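Tabletop Sorting Practice Guide: Progress Report to the Skosgate Fund
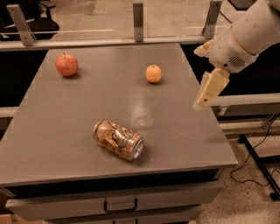
Page last changed: 1 June 2025

We're a good way into the grant now, and the short version is that the guide exists, people are using it, and it is already better than the draft we promised you. The longer version follows, under the headings from the work plan.

What we set out to do

Hunar asked for support to write a plain-language set of working rules for small labs and workshops that run robot arms at a table, sorting food, packaging and trash. Large sites have safety staff and thick binders. Small ones often have a page taped to the wall. Our aim was a guide that a new operator could read before a first shift and still want to keep open on the bench afterward.

Where the guide stands

Version 3 went out to our two test sites, Carvalho and Brolamness, in May. It has 60 rules, down from 93 in the first draft. Cutting was the most useful thing we did all spring! Many of the early rules said the same thing in different words, and a fair number were really advice about one particular arm. Those have moved to an appendix that each site fills in for its own equipment.

The rules that stayed are grouped by when you need them: before power-on, setting out the objects, during a run, stopping, and cleanup. Carvalho suggested that order and it has made the whole thing much easier to teach.

Setting out the objects

This chapter grew the most. An apple, an orange and a crushed can look like an easy table, and for a person they are. For the rules they raise three separate questions. Fruit bruises, so the guide now sets grip limits by object type and asks operators to retire any piece with broken skin. A crushed can may have sharp creases, so it is handled with cut-resistant gloves at setup and at cleanup. And anything that has been on the table with trash is treated as trash from then on, however good it looks. Nobody eats the props. (Brolamness asked us to put that one in writing, and we were glad to.)

We also ask for clear space between objects at the start of a run, wide enough for the open gripper to come down without brushing a neighbor. Crowded layouts are still allowed, but they have to be logged as crowded so the results aren't mixed together.

Lighting and surfaces

Glare was barely mentioned in our proposal. It now has its own page. A shiny patch from an overhead light can sit right in the middle of a gray tabletop, and operators get so used to it that they stop seeing it. The rule is simple: look at the table through the robot's own camera before the first run, note any bright patch, and either move the light or write it down. Scuffs and scratches go in the same log. Worn tables are fine to use as long as the wear is on record.

Barriers and floor space

Both sites have clear panels, and both were happy with them. The guide adds a bracket and bolt check before power-on. It also says that chairs stay on the far side of the barrier during a run, that drawers under the table are kept shut, and that cables on the floor are routed away from where the operator stands. The cable rule has had the most pushback of anything in the guide, mainly from people who move their stands often. We're keeping it, but the wording needs another pass and we'd like to try a version that allows taped runs for short sessions.

Logged runs

The two sites have together logged 400 runs under version 3. We are reading through the operator notes now. The notes are the real treasure here: short, blunt and full of things we would never have thought to ask. Several have already turned into edits, including a much clearer line on who may call a stop (anyone in the room, at any time, with no explanation owed).

What is behind schedule

The translated edition has not started. We held it back while the rule count was still changing, and we think that was the right call, but it does push that item into the second half of the grant. The printed bench card is designed and waiting on the new cable wording.

Next steps

Finish reading the run notes, settle the cable rule with both sites, print the bench card, and open version 4 for comment. We would love to have someone from Skosgate sit in on an operator training session at Brolamness, and can fit it around your schedule. Spending is in line with the budget you approved, and we are not asking for any changes at this point.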